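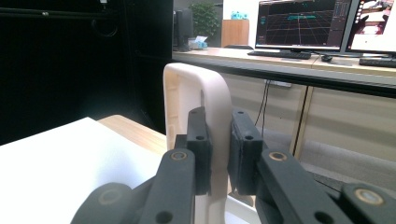
Flaseo has started selling its housewares with what it calls a Forever Promise, and enough of you have forwarded me the flyer that I suppose I have to read it properly. The claim is that every plastic item in the line is "made to be the last one you buy." I have been hearing versions of that since I moved to Mesimstead and I've thrown out plenty of last ones. Molded plastic is good at looking sturdier than it is. The cream-colored piece at the top of this item has a thick rail curving over and down into a post, all rounded and a little glossy, and from one side you'd take it for a good solid lump. Then you see the open side and it's hollow. Plenty of good things are hollow, and I'm not complaining about that. My complaint is with being asked to judge how long something will last from the part of it the seller has polished.

So I read the promise. It runs to 2 pages, if you count the back, which the store does not hand you unless you ask. The front is the part with the big type. The back is where "forever" gets a definition, and the definition is "the expected useful life of the product." Who expects it? The flyer doesn't say. I called the number printed at the bottom and was told that the expected useful life depends on the item and on "normal household use." I asked for the figure for a dish rack. The young man was polite and put me on hold, and when he came back he said he could confirm that dish racks were covered.

I asked again for how long. He said for the life of the rack.

You can see where this goes. A rack that cracks has come to the end of its life, and the promise lasts as long as the life does. I'm not a lawyer, and it may be that Flaseo replaces cracked racks cheerfully all day long. They may well be better than their paperwork. But I've got only the paperwork to go on, and so have you.

The older kind of guarantee was duller and I liked it more. It said one year, or five, against defects in materials and workmanship, keep your receipt. You knew when it ran out. A maker who wrote down five years had presumably done some sums about what would come back in year four. Writing down "forever" takes no sums at all. It costs very little either, if most customers have lost the receipt by the time anything breaks, and I would bet a nice lunch that most have. I have lost mine for nearly everything I own, apart from a toaster I never liked.

Harriet Strickland, who wrote in after the October issue, thinks I'm being unfair. Her point is that a company putting its name to a long guarantee has at least stuck its neck out, and that a customer with a broken colander and a flyer in her hand is in a better spot than one with only the colander. She also says she had a Flideo salad spinner replaced with no fuss after the crank went. I believe her, and I was glad to hear it. I'd only point out that the replacement was a different model with a smaller bowl, which she mentions herself and doesn't seem to mind. I would mind. If I'm promised the last one I'll ever buy and then handed another that's smaller, I feel I've been talked into something.

She's right that a piece of paper beats no piece of paper. Where we part ways is on what it ought to cost. The Flaseo mixing bowl is $19 with the Forever Promise. The same shop on Canal Street has a plain one for $9 without it. I turned both over and tapped them and flexed the rims, which I realize is no kind of test, and I could not feel ten dollars' worth of anything. Maybe the better plastic is in there somewhere. The label says "premium grade," a phrase that as far as I know anyone may print on anything. 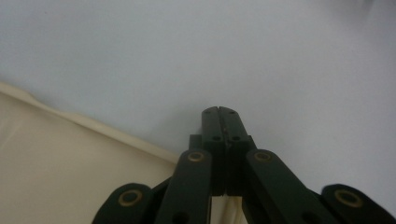

What I would like to see on the label is duller still. Tell me what the plastic is, by name, and what heat it will take before it warps. Tell me whether the part most likely to break can be bought by itself. That last one matters more to me than any guarantee. A lid that snaps on with a hinge is going to fail at the hinge, everybody who has owned one knows it, and if I could get a new lid for a couple of dollars then I would keep the box until I'm carried out of the house. I asked Flaseo about spare lids. There are none. The whole item is replaced, "for your convenience."

Convenience for whom, exactly? Under the promise you mail the broken item in, at your own cost, in a box you have to find, with proof of purchase and a form. Then you wait. The flyer lists a $9 handling charge on items under a certain size, and the size isn't given. Go back to the bowl for a minute. You paid $19. It cracks, you mail it and pay the handling, plus the postage, and by now you've spent enough to have bought the plain bowl three times and had change. Or you do what I'm fairly sure most people do, which is sigh, put it in the trash, and tell yourself you'll be more careful with the next one.

There is also the green side of the pitch, and here I get properly grumpy. "Buy once, waste less" is on the shelf card. I'd like it to be true. If the thing lasts, it is true, and good for them. But a promise to replace a broken bowl doesn't stop the bowl from breaking. The old one still goes somewhere. I asked where the returned items end up and was told they are "processed responsibly." I asked what that meant, and I was given the website, and the website says they are processed responsibly.

I did go and ask at Nguyen-Tran, the repair and hardware place behind the post office, because they see what people bring in. They don't sell Flaseo, so take this with some salt. What they told me is that handles and hinges go first, then anything that has been through a dishwasher on the bottom rack next to the heating element, and that a split in a thick piece often starts at an inside corner where you wouldn't think to look. They will glue some plastics and refuse others, because on the wrong sort the glue peels straight off, and they can't always tell which sort it is until they have tried. A label would help there too. They said people are often surprised that the repair is offered at all. I came home with a tube of something and fixed the soap dish, badly.

Several of you asked me simply whether to buy the stuff. I don't know. I've had none of it in the kitchen long enough to say, and anyone reviewing it this month hasn't either, whatever the stars on the website say. There were 29 reviews of the mixing bowl when I looked. Almost all of them called it sturdy, and a good number said it had just arrived. One person had given it top marks and explained that it was a gift and hadn't been opened.

If you like the look of it and the price doesn't trouble you, go ahead, and staple the receipt to the flyer and put both somewhere you'll find them. Ask for the back page. Write the date of purchase on the bottom of the thing itself in marker; I started doing that with batteries and it has settled a number of arguments in this house. And if you do make a claim, please write and tell me how it went, good or bad, including what you paid in postage and whether what came back matched what you sent. I'll print the happy ones too. Harriet's spinner is the only completed claim anyone has told me about, and it was a different brand.

I have also written to Flaseo to ask what the expected useful life of a dish rack is, in years. No answer yet. I'll put the number in the next issue if I get one.

Last updated 1/24/20

19 shares
9 comments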